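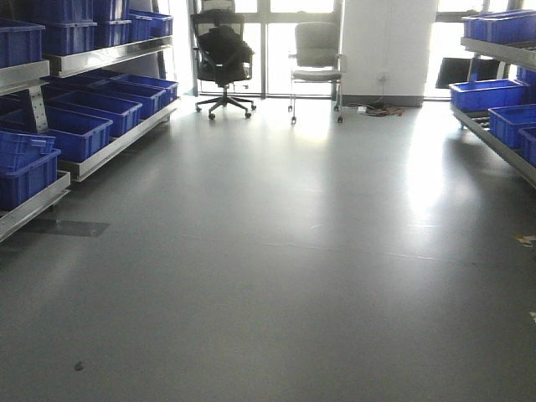 창가 쪽에서 햇빛이 쏟아지는 우리 보관실. 양옆 선반에 파란 상자들이 놓여 있어요.

홈 소개 작업실 이야기 주문 안내 오시는 길 문의

우리는 이런 곳이에요
읽는 시간 2분

안녕하세요, 미드사이드(Midside)입니다! 자전거랑 유아차, 휠체어에 들어가는 작은 부품을 모아서 필요한 분들께 한 개씩도 보내 드리는 가게예요. 네, 진짜 한 개씩이요. 나사 하나, 와셔 하나도 됩니다. 저는 여기서 주문 받고 포장하고 가끔 커피도 내리는 사람이고요, 회사 소개 글을 좀 새로 써 보라고 해서 점심 먹고 앉았습니다.

시작은 에일리프 리(Eilif Lie) 대표님이 유아차 바퀴 고정핀 하나를 못 구해서였어요. 어디에 물어봐도 바퀴를 통째로 사라고 하더래요. 핀 하나가 없어서 멀쩡한 바퀴를 버리는 게 너무 아까웠다고, 지금도 회식만 하면 그 얘기를 하십니다(저는 이제 외울 지경이에요). 그래서 단종된 부품을 상자째 사들이기 시작했고, 처음에는 대표님 댁 베란다에 쌓아 뒀다가 식구들 눈치가 보여서 지금 자리로 옮겨 왔습니다.

지금은 취급하는 부품이 3,000가지예요. 처음 문을 열 때 110가지였으니까 많이 늘었죠. 찾는 사람이 한 해에 한 명 있을까 말까 한 것도 있는데, 그 한 분이 전화로 "있어요?" 하실 때 "있어요!" 하고 대답하는 맛에 이 일을 합니다.

파란 상자 이야기도 좀 할게요. 손님들이 오시면 제일 먼저 물어보시거든요. 저희는 플라스틱 상자를 색깔 하나로 통일했어요. 예전에는 과일 상자, 신발 상자, 김치통까지 별게 다 있었는데 크기가 제각각이라 쌓으면 꼭 무너지더라고요. 지금 쓰는 건 테두리가 튼튼하고 옆면에 골이 잡힌 네모난 상자라 들고 다니기에도 편해요. 선반은 비스듬하게 기울어진 2단짜리예요. 기울기를 얼마로 할지를 두고 우리끼리 꽤 오래 다퉜습니다. 저는 완만한 쪽이 좋다고 했고 창고 담당인 우리 형은(친형 아니고 그냥 형이에요) 확 기울여야 한다고 했는데, 결국 위쪽은 제 말대로, 아래쪽은 형 말대로 했어요.

새 부품이 들어오는 순서는 이렇습니다. 먼저 상자를 비우고 닦아요. 그다음 부품을 꺼내 크기를 재고, 작은 봉투에 나눠 담고, 봉투에 번호를 적습니다. 번호 매기는 방식은 플라르킥(Flarkik)이라고 부르는데 대표님이 지은 이름이고 뜻은 없대요. 앞 두 글자가 어디에 쓰는 부품인지, 뒤 숫자가 선반 자리예요. 처음 들어온 직원은 일주일쯤 헤매다가 어느 날 갑자기 눈 감고도 찾게 됩니다. 저는 일주일 넘게 걸렸어요...

바닥은 하루에 한 번 꼭 쓸어요. 작은 볼베어링이 굴러다니면 정말 위험하거든요! 선반 사이 통로에는 아무것도 내려놓지 않기로 했고, 급하다고 상자를 바닥에 두면 그날 간식은 그 사람이 삽니다. 햇빛이 많이 드는 방이라 고무 부품은 안쪽 방에 따로 두고 있어요. 창가는 저희가 제일 좋아하는 자리예요. 오후에 의자에 앉아 있으면 잠이 솔솔 와서 전화벨 소리에 깜짝 놀라곤 합니다.

직접 오셔서 찾아보셔도 괜찮아요. 망가진 부품을 들고 오시면 제일 빠르고, 사진만 보내 주실 때는 옆에 자를 하나 놓고 찍어 주세요. 주문은 300원짜리부터 받습니다. 배송비가 더 나오는 일이 많아서 동네 분들은 산책 삼아 들르시더라고요.

수리까지 필요하시면 같은 건물의 파체코(Pacheco) 공방을 소개해 드려요. 저희는 부품만 다루고 조립은 영 소질이 없습니다. 형이 한 번 고쳐 본 자전거는 지금도 왼쪽으로만 가요.

마지막 수정: 2018년 3월 12일

댓글

바퀴두개
지난달에 브레이크 고무 사 갔던 사람입니다. 봉투에 번호가 손글씨로 적혀 있어서 반가웠어요. 다음엔 직접 가 볼게요.

서연맘
유지어(Usier) 유아차 앞바퀴 핀도 있나요? 전화드렸는데 통화 중이셔서 여기 남겨요.

미드사이드
서연맘님, 검은색으로 있습니다! 은색은 3월 말에 들어와요.

녹슨체인
번호 체계 저도 좀 배우고 싶네요. 저희 집 공구함이 엉망이라...

이전 글 다음 글 목록 맨 위로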